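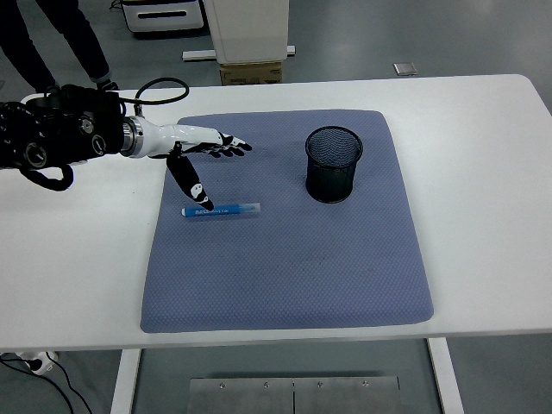 Flindov releases Skavix 3, planning software for robot hands

2019-11-15 – I'm Rokeya Nanayakkara, I look after the planning code at Flindov, and I get to share the good news this time: Skavix 3 is out today!

If you used Skavix 2, you know the old routine. You taught the arm a path, somebody bumped the pen over a little, and you taught it all over again. Version 3 plans from the camera view every time, so the hand works out its own way to the pen and then its own way to the cup. We ran 3,853 pick-and-place attempts on desk items before I'd let anyone call it finished (Karthik Matubbar wanted 4,000, and he still brings it up).
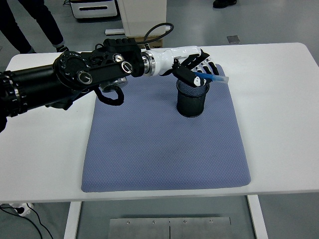

The part I'm happiest with is the release planner. Getting hold of a pen was never our worst problem – letting go of it over a narrow opening was. Skavix 3 picks the grip with the drop already in mind, and it checks the finger joints against the rim all the way in.

There's also a new replay tool, written by Sandamali Mollah, which lets you step back through a plan and see which options got thrown out. I use it daily and I'm a bit hooked.

Skavix 3 is a free update for everyone on version 2, and it comes with 9 sample tasks to get you going. Teams using the Bepari controller should install the September driver first.

Press contact: Chaminda Gazi, Flindov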